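Grornby swap shelf — where we're at

Quick one this month, typing this between two other things so bear with me.

The swap shelf at the Grornby library is a year old in May. 564 books in and out since we started. More than we thought we'd get through, given the first weeks were mostly old tax guides and one very large atlas. Rules haven't changed: bring one, take one, no stickers, no sign-out sheet. If you have nothing to bring, take one anyway and bring something later.

What's moving — crime, always crime. Cookbooks, if the spine is still in one piece. Anything with a map in the front. Kids' chapter books go the same afternoon they come in, we can never keep enough. What's not moving — diet books, software manuals, hardback biographies over 500 pages. Please don't leave whole boxes of these by the door overnight. We had 34 in one go last month and they got rained on.

Large print: we finally have a proper row for it, second shelf down, left side. Came over from the Caron branch when they cleared their back room. Westerns and romances mainly, a few thrillers. Have a look before they get mixed in with everthing else again.

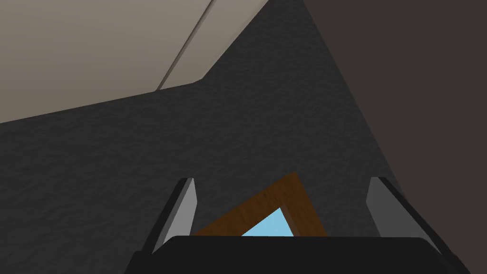 Several readers wrote in asking for longer hours, and one put it pretty plainly: the shelf is no use to anyone who works until six, and the lobby is open then anyway, so why is the cart rolled away at five? Fair point. We asked. From May the cart stays out until 8 p.m., and it'll be parked by the drinking fountain so the cleaners can get past.

Same reader wanted a list of what's on the shelf posted online. Can't do it, sorry. It changes by the hour and a list would be wrong before it went up. What we can do is a wants list — a sheet of paper on a clipboard next to the cart. Write the title, check back in a week or so. It's worked for the jigsaw people.

Speaking of — jigsaws now have there own bin. Count the pieces before you drop one off, or write "not counted" on the lid. Either is fine.

Also, Pandico on Mill Street has offered us a second bookcase, used, dark brown, needs 2 shelf pegs and a wipe down. Anyone with a truck and a free morning, leave your number at the desk.

Next issue: the long-promised piece on mending torn dust jackets. Tape is not the answer. More then.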